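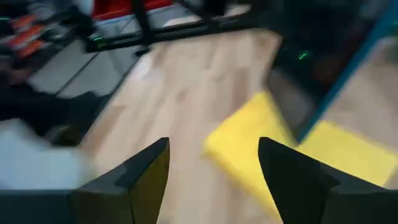 About Puddale Joinery Finishes

Puddale supplies oils, hard waxes and water-based lacquers for interior timber. We sell to joiners, shopfitters and schools from our unit in Torgate. We do not sell paint or exterior stains.

What we make

The range has 3 product lines. Swanepoel is a penetrating oil for worktops and benches. Manden is a clear matt lacquer for floors and stair treads. The third line, sold under our own name, is a soft wax for furniture.
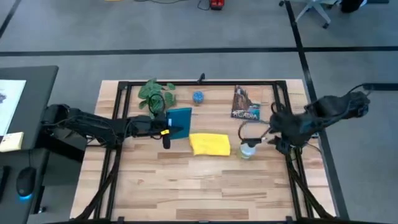 Coverage figures on our tins are measured on planed, unsealed boards at room temperature. Open-grained timber takes up more oil on the first coat and should be tested on an offcut. Tops built from planks in light and medium browns, like the one pictured with the black metal framework round it, can take a finish unevenly from board to board, and we advise a thin first coat across the full width.

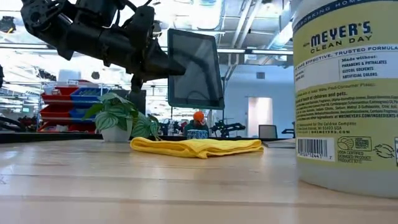 Orders and delivery

Trade accounts are open to any registered business. The minimum order is 200 litres for bulk drums; there is no minimum for tins. Part numbers beginning 707 are oils and those beginning 1507 are lacquers. Drums are sent on pallets and need a forklift or tail lift at the delivery address.

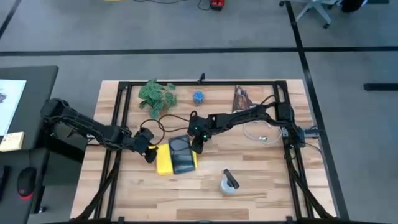 Tins go by ordinary carrier and can be left with a neighbour if the order form says so. Safety data sheets are sent with the first order of each product and again whenever the formula changes. The Torgate counter is closed for stocktaking during the last week of December.

Page last revised 04/05/2019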